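Dorano door-opening work: progress report to Mokero
17 Oct 2026
Prepared by Svenja Lenz
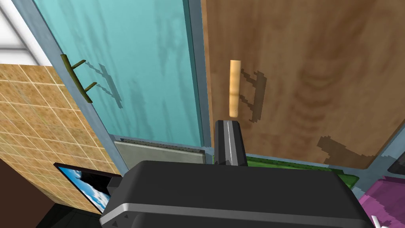
The main item this period is a fault in the simulated cabinet task, which held up training for two weeks and means part of our earlier results have to be withdrawn. Ankica Babić noticed it while replaying episodes that the success check had passed. In some 32 of them the door swung open before the gripper had reached the handle. The fault shows up on bar handles like the olive-green one on the turquoise door, which is mounted on two short prongs. The tan cylindrical handle on the wood-grain door next to it is a different model and did not trigger the problem.

Cause. The collision shape for the bar handle was built as one solid block that overlapped the door panel slightly. When the finger came close, the physics solver pushed the overlapping parts away from each other and the door took the force. The success check only looked at the door angle, so it counted these as good runs. The policy then learned to wave near the handle and wait.

Effect on results. We reran the check over all 3814 stored episodes with a contact test added. Runs that fail the test have been removed from the training set. The success rate for bar handles in our last report is too high and should not be quoted. Figures for the other handle type stand.

What has been done. Finn Seidel rebuilt the handle shape in separate pieces, with a gap behind the bar. The success check now needs contact with the handle before the door moves. Door torque is logged at every step, and a run stops if it goes over the limit.

Still open. Training on the corrected set has started but is not finished. Reinhold Böttcher has asked that nothing trained on the old data be loaded on the arm in the lab, and we have locked those checkpoints. The first hardware trial moves to November. We are not asking for more money for this. The extra compute comes out of the amount set aside for the Edik comparison, which will be smaller than planned.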